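About Plustidau

Hello, and thanks for clicking through to this page! Most people come here looking for the opening hours, so I'm pleased you stopped for a read.

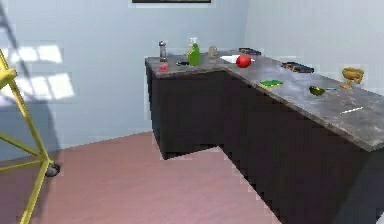
I started Plustidau because I wanted to learn to bake rye bread and couldn't find anybody within driving distance who would teach me. There were cake classes everywhere, and one very expensive weekend on croissants (I went, I still can't make croissants), but rye was a blank. So I learned from library books and a lot of bricks. Really, they were bricks. I used to slice them thin and call them crackers.

After a couple of years the loaves got good enough that neighbors were asking for them, and then they were asking how I made them, and one December I had four people squeezed into my house at seven in the morning with flour up to their elbows. I had such a good time that I put up a notice for another one. That was the school, more or less, although I didn't call it a school until I had to write something on a tax form.

The name gets asked about a lot. It was the name on an old flour sack I bought at a yard sale, and I liked how it sounded. I've never found out if it was a mill or a family or a town. If you know, please write to me!

What we teach

Bread, mainly. We have 2 courses that run all year, and the rest come and go with the seasons.

Kukum is the beginners' course. You don't need to have baked a thing before. We start with a plain white loaf, move on to a wheat one, and by the last session you're looking after your own sourdough starter, which you take home in a jar. People get very attached to their starters. I've been sent vacation photos of them.

Pira is the rye course, and it's my favorite, so I apologize in advance for how much I talk. Rye dough doesn't behave like wheat dough at all – it's sticky, it doesn't stretch, and kneading it for longer won't help you. Once you quit fighting it, it's about the easiest bread there is. We do a light rye, a dark one with molasses, and a dense seeded loaf that needs a full day's rest before you cut it. Please wait the full day. I know you won't.

In between there are single evenings on flatbreads, bagels, pizza dough and holiday breads. Those are listed on the Classes page and they fill up fast in the fall.

Where the flour comes from

Nearly all our rye comes from Egilsson, a small mill that still grinds on stone. It's coarser than supermarket rye and it smells wonderful when you open the bag. I buy more than I should and sell the extra at the front desk, so bring a tote if you'd like some. The bread flour is ordinary bread flour from the grocery wholesaler. I've tried the fancy ones and for a beginner's loaf I honestly couldn't taste the difference.

A few practical things

A class costs $39 and that covers your ingredients, an apron to borrow, coffee, and whatever you bake. Morning classes start at nine and I lock up at one, though we do tend to run over when the ovens are slow. Wear shoes you don't love. Kids are welcome from age ten if a grown-up is baking with them.

There's wheat in the air here and on everything we own, so please don't book if you have celiac disease. I get asked for a gluten-free class pretty often, and I'd need a separate kitchen to do it safely. Maybe one day.

If you have to cancel, let me know 2 days ahead and I'll move you to another date. Less than that and the dough is already planned, I'm afraid.

What's next

We passed 1,000 loaves baked by students last spring and I celebrated by buying a second mixer, a big noisy thing that I adore. Next I'd like to try an outdoor brick oven, if I can get the permit and find someone patient enough to help me build it. I've been reading up on firebrick and boring my family with it.

Questions are always fine, including the ones about a loaf that went wrong at home. Send a photo of the inside as well as the outside, and tell me what flour you used and how long it sat. I answer email in the evenings, once the bread's out.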